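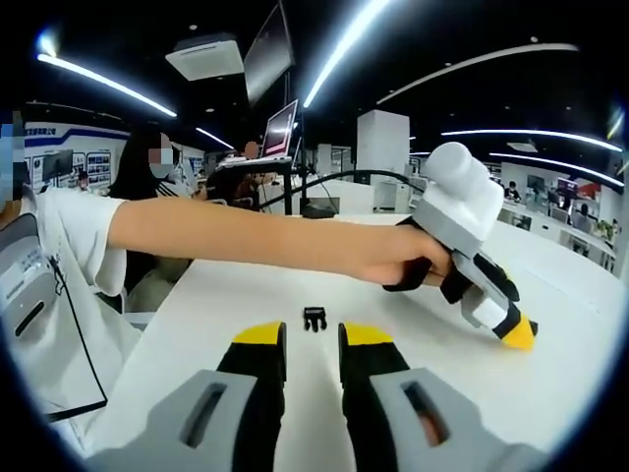

One reply to our October issue said that small plastic buckles are not worth saving, and that the sensible thing is to throw out the whole strap and buy another. The writer had tried to rethread a buckle on a school rucksack, got it back on upside down, and found the bag slipping down every few minutes. Several other readers wrote in along the same lines, mostly about luggage straps and the chest straps on walking bags.

We still think it's worth learning. Most straps that get thrown out have nothing wrong with the webbing. The buckle has cracked, or come off and been lost at the bottom of a cupboard, or been put back the wrong way round. The strap table at the Brarnow sessions has been going long enough now for the same questions to come up each month, so the answers are set down in one place.

## Sorting the parts

Start with the fitting on its own, off the strap, on a clear pale surface. Black plastic on a dark bench is very hard to look at properly, and a hairline crack in a prong won't show at all. Turn it over. Look at the roots of the prongs, where they join the body, and at the bars the webbing wraps round. A white line in black plastic usually means it has been bent too far, and it will go there next time it's loaded.

Side-release buckles come as a pair and the two halves need to be kept together. Halves from different makers often look identical and will even click, but they may let go under a pull. The Sturus halves in the parts drawers have a slightly longer centre prong than the Kiss ones. They have been mixed up before, so please put them back in the right drawer.

Ladder fittings, the flat sort with bars across, are single pieces. These are the ones people most often put on backwards. One side has a raised lip or a small tab for your thumb. That side faces out, away from the bag.

## Measuring the webbing

Measure across the width of the strap with it lying flat. Then measure the slot in the fitting. A strap that is narrower than its slot will wander to one side and start to fray on that edge, and a strap that has to be folded to get through will never run freely.

Thickness matters too. The soft cotton-type webbing sold for aprons and shopping bags is often too thick for the fittings made for rucksacks. Zimilum sells a thinner woven tape in black and navy, and we keep a roll of the black at the table. It holds well in most of the ladder fittings we stock, though it's a bit slippery in the older ones.

Cut ends need sealing. A flame is quick and messy. We've gone over to folding the end twice and stitching across it, and it also gives you a stop so that the strap can't pull right out of the buckle. Leave the fold until last, though. A folded end won't go through the bars, and unpicking it is a dull way to spend an evening.

## Threading a ladder fitting

1. Lay the strap out flat along the table and take out every twist, from the sewn end to the free end.

2. Hold the fitting with the lip or tab facing up. Bring the free end up from underneath, through the slot nearest the bag.

3. Take it over the middle bar and down through the far slot. The free end should now be lying underneath, pointing back towards you or hanging down, depending on the length.

4. Pull through a good hand's length. With less than that, the first tug will have it out again.

5. Stretch the strap along the table, with one end held still and the other pulled away from it. Keep the pull in line with the strap. A sideways pull will make a perfectly good fitting look faulty. Watch whether it creeps, and check that the webbing lies flat on both sides of the bar.

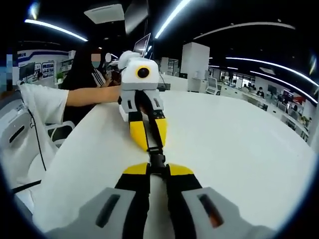 ## If it still slips

Check the direction first. Take the strap out, turn the fitting over and thread it again. That cures most of them.

If it slips both ways round, look at the bars. On a well-used strap the edge that bites into the webbing gets rounded off, and after that no amount of rethreading will help. Run a fingernail along it. You should be able to feel a definite corner. If it feels smooth, change the fitting.

The webbing can be the cause as well. A stretch that has sat in the same buckle for years goes shiny and flat. Sometimes you can move the fitting along to a fresher part of the strap. If the strap is too short for that, replace it and keep the buckle.

Wash dirty webbing by hand in warm water with a little soap and let it dry flat. Grit is hard on the bars — a bag that has been to the beach should be rinsed before the strap is put under any load.

## What we can't do at the table

We don't repair anything that holds a person's weight or keeps a child in place. That means no climbing gear, no car seats, no pushchair harnesses and no high chair straps. Please don't bring them in hoping we'll make an exception. The maker is the right place to ask, and many of them will sell you the correct part.

Pet collars and leads are fine, provided you test them yourself before going near a road. Camera straps are fine. Luggage straps are fine, apart from the ones with a combination lock built into the buckle, where we can replace the webbing but can't open the lock.

## Next session

The strap table is open from 2 until 5 at the Brarnow session. Bring the whole bag if you can, as well as the broken part. A photograph of the buckle isn't much use for matching, and a surprising number of people arrive with one half and have the other half at home.

Limit of two bags each, please, until everyone waiting has had a turn. Stitching takes longer than threading, so anything that needs the machine should be on the table by 4 o'clock. Parts are charged at what we pay for them. Spare buckles cut from worn-out bags are very welcome, in any colour, and it helps if you leave a short piece of webbing on each one so that we can see which way round it went. There is a box for them by the door.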